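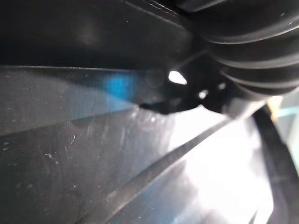
Smoky gray ribbed plastic at close range, with the arm's perforated bracket near the center and bellows to the upper right.

The loading position nearest the door used to need two people on every shift. One pulled molded plastic parts out of mixed bins, and the other checked them for cracks and set them on the line with the ribs facing the right way. At Foltex, a contract shop that cleans, sorts and repacks ribbed plastic parts for equipment makers, the first of those jobs now belongs to an arm. The second still belongs to a person, although it has changed more than the managers expected.

Foltex has 136 employees and 400 part numbers on its active list. The list is the difficulty. Parts come in opaque black, translucent gray, white and several bright colors, and most are thin, ribbed and slightly flexible. A rib that a hand finds by touch is hard for a camera to place, and translucent material is the worst case, as the camera may lock onto whatever is behind the part. Glare makes it worse. In the first months the arms lost more time on clear and smoky gray stock than on everything else combined.

Birsen Öztürkmen worked the sorting line for years before she moved to process engineering. She wrote the first version of the exception list, a plain text file of the parts the cells should refuse. "The supplier wanted to show us what the arm could pick," she says. "I wanted to know what it would pick badly and pass on as good. Those are the ones that come back from the customer."

The plant runs three cells built by Iltel, a small integrator. Each has one arm with a ribbed bellows over its moving sections, which keeps molding dust and loose chips away from the joints. Small cameras near the gripper supply the close view used in the last part of each approach. Scheduling runs on Florklow, a package the shop already used for purchasing and extended to cover cell assignments.

Under good conditions a cell handles up to 3000 parts in a shift. Öztürkmen treats that number with care. It applies to a single rigid part number with a full bin and no changeover. Mixed bins run slower, and the rate drops again near the bottom of the bin, where parts lie flat and the ribs nest into one another. The operators are told to take the last layer out by hand.

Grip force took the longest to settle. Too little, and a part rotates during the move. Too much, and the thin panels bow, which can leave a white stress mark along a rib. The cells now hold a force setting for each part family, and any operator may lower the setting. Raising it needs a second sign-off.
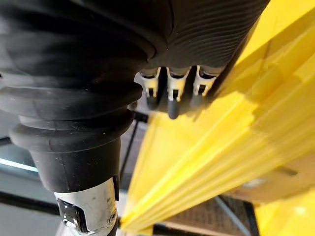 Three pale fingers with dark tips beside a yellow ridged part. The arm's ribbed cover runs along the left and top.

What changed for the people is harder to put in a table. Before the cells, a sorter's day was set by the bin: lift, turn, look, place. Wrist and shoulder complaints were common, and new hires often left before they had learned the full list. Lifting has dropped sharply. So has walking, which some of the older sorters say they miss.

The new post is called cell operator. An operator covers one cell, clears stops, changes bins and inspects what the arm has placed. Most stops are short. The arm fails to find a part, tries again, then waits with a light on. The operator moves the part by hand and records a reason from a menu on the screen. The menu started with nine reasons and has grown, mainly because "other" was being used for half of the stops.

The work asks for more attention in shorter pieces. Several operators found this more tiring than sorting, at least at first. Stops do not arrive evenly, and a quiet stretch can be followed by several in a row. After complaints in April the shop began rotating operators between a cell and the manual bench at mid-shift, at 10:30 for the early crew. Stop response times improved. The rotation stayed.

Pay was the other point of dispute. Operators start one grade above sorters, but the manual bench stayed on the old grade until the rotation made the split impossible to administer. Both posts now share a grade. No sorter was laid off when the cells went in, though several positions were left open after people quit, and the line runs with fewer people per shift than it did.

A fourth cell is under discussion for the Sezer building, where the finished stock is packed. Öztürkmen has asked for the exception list to be written before the order is placed. The draft already includes every translucent part number and two of the black ones. Iltel has proposed a different light for the black parts, mounted lower and to one side, and a trial on the manual bench is planned first — with an operator holding the lamp.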